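Chore testers wanted - Flondura home tasks study, spring round

Posted 2024-03-19. Paid. Part time. Remote and on site.

Can a machine fold your towels yet? Clear a table? Put the mugs back where they go? We keep getting asked and the answer is mostly "sort of, sometimes". We want regular people to help us find out where it falls apart.

Most of the work starts in simulation, before anything real gets near a kitchen.

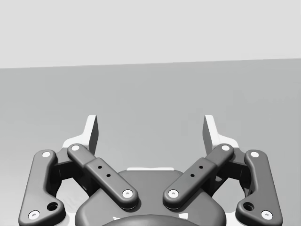

Both from the simulator.

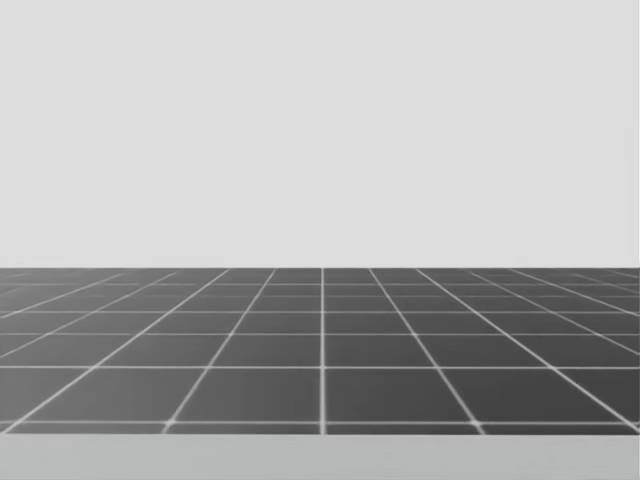 Didenko wrote back after reading the draft of this ad: "Fine, but say up front that it's slow. People come in thinking they will see a robot do the dishes start to finish. They'll see it try for the same cup over and over. I had a guy leave at lunch because he was bored. Also tell them a sim score is not a kitchen score. We had a policy look great for a week and then it couldn't deal with a wet spoon."

Fair. So, up front: it's slow. Please read that twice before you apply.

What we need

Two groups.

Group A, remote scorers. You watch short clips of simulated chores and mark them. Did it pick the thing up, did it drop it, would you accept this in your own home. That last one matters most to us. You don't need any tech background, we would almost prefer you didnt have one. 60 clips per session, sessions run at your own pace, stop and come back whenever.

Group B, on site at Brarkano. You do the chores yourself while we record how, then you sit next to a test bench and judge the machine doing the same ones. Wiping, sorting silverware, bagging groceries, stocking a low shelf, folding small laundry. Shop-floor stuff too if you have retail or stockroom experience. Say so in your application, we're short on those people.

Total places across both groups: 53. Group B is the smaller one and fills first.

Who should apply

Over 18. Do chores on a regular basis, your own or for pay. House cleaners, home aides, stockers, dishwashers, parents of small kids, all very welcome. Cleaners especially. You notice things our engineers walk right past, like a rag going back over a counter it already made dirty.

Left handed people, please apply. Same for anyone with limited grip or limited reach. If a machine is going to be useful to somebody first it's probably you, and we have had too few of you in earlier rounds.

Group B: able to sit or stand for a couple hours with breaks. Chairs at every bench. Tell us what you need.

Not a fit if you work for a company that sells home robots. Sorry.

Pay

Group A, $59 per completed session.
Group B, $420 for the full set of visits, paid in two parts, half after the second visit and half at the end. Parking covered. Bus fare too, keep the reciept.

If you drop out partway you still get paid for what you did.

Where things stand, so you know what you're judging

Grasping one hard object on a clear surface: decent.
Same object in a pile: not good.
Towels: it can fold one. Getting one out of a full basket, no.
Stocking boxes on a shelf: good when they're all the same size. Mixed sizes, it gets nervous and so do we.
Glassware: we use plastic. Draw your own conclusions.
Anything wet: see above re spoon.

We don't have a number for "can it do chores yet" and that is kind of the point of the study. The lab people score success one way, the folks who clean for a living score it another, and the two lists do not match. A plate that ends up in the rack facing the wrong way counts as a success in our logs. Most of our last scorers failed it. We changed the log.

Your scores go straight to the Biditz team, who build the practice tasks. If enough of you say a task is silly it gets thrown out. Has happened twice.

Privacy

Group B recordings are hands and forearms only. No faces, no names attached. You can ask us to delete yours any time up to the end of the study and we will. Group A, we keep your scores and an email address for payment, nothing else.

Dates

Remote sessions open as soon as you're approved. On site visits all in May, mornings or late afternoons, you choose. Four visits, no weekends.

How to apply

Use the form on the Flondura study page, or stop by the front desk at Brarkano and ask for a paper one. Put in:

- group A, B or either
- what chores you do most, and which one you'd hand off tomorrow if you could
- any paid cleaning, kitchen, care or stockroom work
- times that don't work for you

No resume. No cover letter. Two or three lines is plenty.

We answer everybody, might take a week or so. If you haven't heard by then check your spam folder and then bug us.

Scored for us before? You can come back for group A but not B, need fresh hands on the benches. Mention the earlier round so we dont send you the same clips again.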